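Klapptisch, Tag vier

Eigentlich wollte ich heute über den Garten schreiben, aber ich sitze seit dem Frühstück an diesem weißen Klapptisch und komme nicht davon los, also geht es jetzt eben um den Tisch. Wer hier schon länger mitliest, weiß ja, dass der alte Schreibtisch im Juni rausgeflogen ist (das Ungetüm von meiner Tante, 17 Schrauben pro Seite, ich habe beim Zerlegen geflucht wie ein Kutscher). Seitdem suche ich nach etwas Neuem und kann mich nicht entscheiden. Bei Baumgart in der Stadt stand einer, der mir wirklich gefallen hat, aber 400 Euro für vier Beine und eine Platte? Nee.

Knut Reinholz, mit dem ich früher in Zotovholm gewohnt habe, meinte dann, ich soll einfach mal eine Weile mit einem Klapptisch leben und gucken, was ich überhaupt brauche. Fand ich erst doof. Am Klapptisch denkt man doch sofort an Flohmarkt und Kartoffelsalat! Aber gut, der Tisch kam, ich habe ihn aufgeklappt, und seitdem gilt eine Regel: Auf die Platte darf nur, was ich am selben Tag in die Hand nehme. Alles andere wandert in die Kiste im Flur.

Am ersten Abend war die Kiste voll. Zwei Ladekabel, deren Geräte ich gar nicht mehr habe, ein Stapel Postkarten, Briefmarken, ein Locher, drei Lippenpflegestifte (drei!!) und die Gebrauchsanweisung vom Wasserkocher.
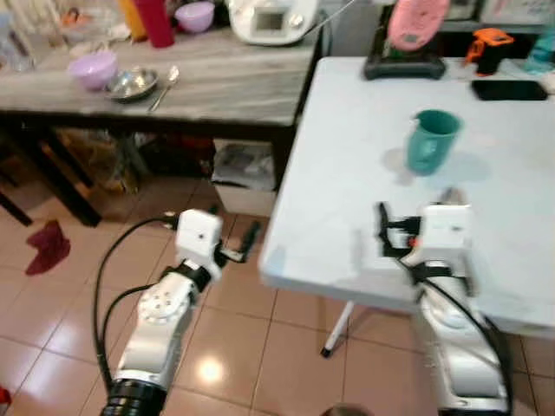
Der Becher durfte natürlich bleiben, darüber wurde gar nicht erst verhandelt. Der ist aus Plastik, türkis, mit einem Henkel, in den auch im Winter mit dicken Pulloverärmeln noch alle Finger passen, und mir sind in meinem Leben schon so viele schöne Keramiktassen vom Tisch gefallen, dass ich da keinen Ehrgeiz mehr habe. Tee schmeckt daraus ganz normal, finde ich. Meine Schwester findet das nicht, aber die trinkt ihren auch mit Süßstoff.

Beim Handy bin ich mir weniger sicher. Ich lege es jetzt immer weiter nach hinten, damit ich mich strecken muss, wenn ich draufschauen will. Klappt so mittel. Gestern wollte ich nur kurz nach der Uhrzeit sehen und wusste eine halbe Stunde später alles über die Fähre nach Lonstead, mit der ich in diesem Leben vermutlich nicht mehr fahren werde.

Und dann der Kleinkram hinten an der Kante, da wird es schwierig. Das rosa Teil auf dem schwarzen Fuß zum Beispiel: Brauche ich das jeden Tag? Nein. Freue ich mich jeden Tag drüber? Ja, doch, schon. Regel ist Regel, sagt Knut, aber Knut hat auch eine Wohnung wie ein Wartezimmer. Ich lasse es erst mal stehen und das kleine orange Ding daneben auch.

Was ich vom Klapptisch selbst halte: Er ist leicht, er lässt sich gut abwischen, und ich kann ihn alleine ans Fenster tragen, wenn die Sonne rumkommt. Beim Tippen wackelt er ein bisschen, und für die Nähmaschine wird er mir wohl nicht reichen. Die steht deshalb noch im Schlafzimmer auf dem Boden und guckt mich vorwurfsvoll an.

Falls jemand von euch Erfahrung mit Tischböcken hat, schreibt mir das bitte in die Kommentare, gern auch mit Höhe! Ich bin 1,62 und sitze an den meisten Tischen wie ein Schulkind. Die Kiste im Flur mache ich Ende des Monats wieder auf, und die Postkarten will ich vorher noch schreiben.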